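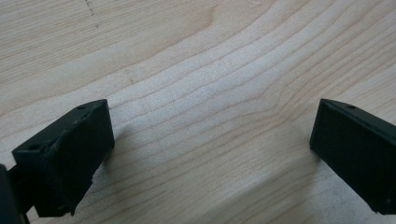
The Korkham Handheld Gripper Practice Guide, second edition, is a printed and downloadable manual for laboratories and workshops that use hand-operated two-finger grippers to record manipulation tasks. It is issued by Korkham with a set of inspection cards and a wall chart. Our office reviewed the complete package over 11 weeks, in the course of ordinary work at the Pendgate site. The chapter on finger condition proved the most useful of the set. It asks the operator to look at both fingers against a plain, pale background before each session and to enter any wear on the card. A black finger over light wood makes the task easy: a chipped lower corner shows a lighter gray at the break, and dust stands out on the flat faces. Under the Guide, a chip of this kind is entered as "edge loss, non-contact" or "edge loss, contact," according to whether it reaches the inner face.

Scope and contents

The Guide covers inspection, cleaning, work surface preparation, operator conduct and record keeping. It does not cover powered arms, guarding or emergency stops, and it directs readers to their own site rules for those subjects. Institutions that need one document for both handheld and arm-mounted equipment will have to write the connecting procedures themselves. Pendgate did so in two pages.

Finger inspection

Each finger is checked for cracks, missing material, blocked holes and movement at the mount. The cards provide a simple outline of the left and right finger on which the operator marks the position of any defect. New staff completed a card without help after one demonstration. The outlines assume a squared tip, and users of curved or padded fingers will need to draw their own.

The Guide allows continued use of a finger with minor edge loss, provided that the contact face is sound and the defect is recorded. We consider this reasonable. We would have preferred a stated limit on the size of the chip, as two supervisors at our site reached different decisions on the same part.

Work surfaces

Section 3 requires the surface to be wiped, free of loose debris and checked for marks left by earlier work. Pencil lines and tape residue must be removed or entered in the session notes. The section also advises even lighting and asks the operator to note strong shadows near the fingertips. Bare wood is accepted. The Guide says little on how to clean it, and the advice to use "a suitable product" should be replaced with specific instructions.

Operator conduct

The rules here are short and clear. Operators are to open the fingers fully before approaching an object, keep the free hand away from the gap and avoid pressing the tips into the table. Quentin Rolland, who coordinates training at Pendgate, adopted this section without changes for the January intake.

Records

The record forms are the weakest part of the package. The same serial number must be written in several places, and the downloadable version does not carry entries from one page to the next. Our file held 793 completed cards at the close of the review, and locating the history of a single finger took longer than it should. The comparable Sabatier forms are better arranged, although their inspection criteria are less detailed.

Recommendation

The Guide is recommended for sites that operate handheld grippers on a daily basis and have no written inspection procedure. Sites that already follow the Erkwood checklist will find the finger cards worth adding and may retain their existing forms. Supervisors should set a local limit for edge loss before the cards are put into use, and should attach it to the wall chart.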